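3.2 Labels and the memory of the people who wrote them

The Clastcombe survey asked stockroom staff to find 49 items using only the written labels on shelves and bins. Staff who had written the labels themselves did well, as authors tend to. Everyone else did what readers of short texts have always done, and guessed. A bin marked "misc. good" was opened more often than any other in the Cirnetti building, and it held the item sought on 2 occasions.

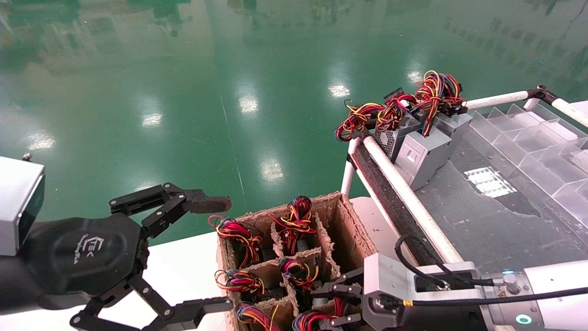

The trouble is that a label is written at the moment when its writer least needs it. At Stirnovo the master list ran to 2126 entries, many of them perfectly clear to a person who had retired in May. We coded each entry for length, for abbreviations, and for what we came to call private words - terms with one living speaker. Private words predicted failed searches better than length did. Long labels were merely tiresome. 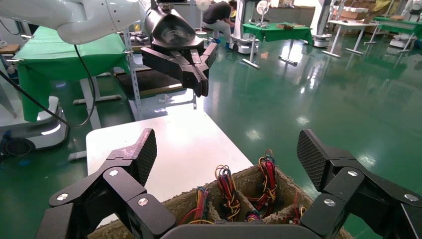 Naming by content brings its own quarrels. Staff at the Nava site sorted by use, by supplier, and in one aisle by mood, and each method had loyal defenders. Items that look alike up close suffer most: a cardboard box with dividers, such as the one in Figure 2, can keep its bundles of wire apart without giving a newcomer any word to search for. "Wires, various" is accurate and useless. In the follow-up round we therefore asked writers to label for a stranger, which many took as a request to write in capitals.

Figure 2. Wire harnesses in a divided cardboard box.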